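Juice robot at Zusthorpe gets new fingers, keeps its job

ZUSTHORPE, 28 July 2024 – The two-armed robot that pours drinks in the lobby at Vasteck is back at its post after two weeks of sticky left-hand trouble, the company said.

The diagnosis was not glamorous. Sugar had worked its way into the finger joints over 228 pours, and the left hand had begun to hold on to glasses after guests had politely reached for them. Technician Nikola Piątek took the hand off at the wrist, cleaned every joint and replaced the thumb pad. Then she spent most of a morning teaching it, again, where the spout is. 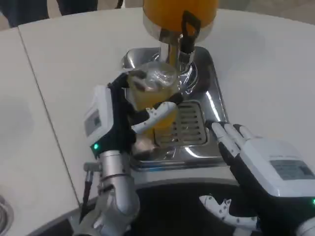
The left hand holds a glass under the juice spout at Vasteck. The right hand waits its turn.

"The pouring is easy," Piątek said. "Letting go is the hard part. It has that in common with management."

Grip force has been turned down 28 percent, and both hands now get a wipe with warm water at closing time, a chore written on a card taped inside the supply cabinet. Paulík, the firm that services the arms, billed $3,179 for parts and a visit. The warm water was extra.

A second dispenser, for iced tea, is planned for August. Stestari, which supplies the juice, has asked whether the robot could also handle refills. Piątek has asked them not to bring it up again.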